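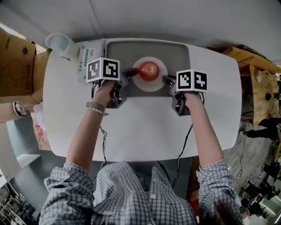
## Handgreifer im Eigenbau: Tipps aus der Werkstatt

**Markerwürfel.** Matt drucken oder bekleben, glänzende Folie spiegelt unter der Deckenlampe. Kanten vor dem Kleben entgraten. Jede ID nur einmal vergeben — auch bei Ersatzwürfeln.

**Schrauben.** Pro Würfel 4 Stück M3, über Kreuz anziehen. Bei gedruckten Gehäusen Einschmelzmuttern setzen, Lötkolben auf 200 °C. Direkt in den Kunststoff geschnittene Gewinde halten bei uns wenige Umbauten.

**Kabel.** Dünne, flexible Leitung verwenden und nach vorn über die Tischkante führen. Zugentlastung am Gehäuse, nicht am Stecker. Wer beide Greifer gleichzeitig benutzt, markiert die Leitungen an beiden Enden.

**Finger.** Parallelität bei geschlossenem Greifer gegen das Licht prüfen. Spiel mit Passscheiben ausgleichen. Für den ersten Test eignet sich ein Apfel auf einem Teller: rund, fest, rollt bei schiefem Griff weg. Ein Tablett mit Rand darunter spart das Bücken.

**Kalibrierung.** Wir nehmen 32 Posen auf, verteilt über die ganze Tischfläche. Nach jedem Lösen der Würfel wiederholen. Das Auswerteskript von Fiifi Asamoah liegt im Ordner »Joltulard«, die Druckdateien unter »Avel«.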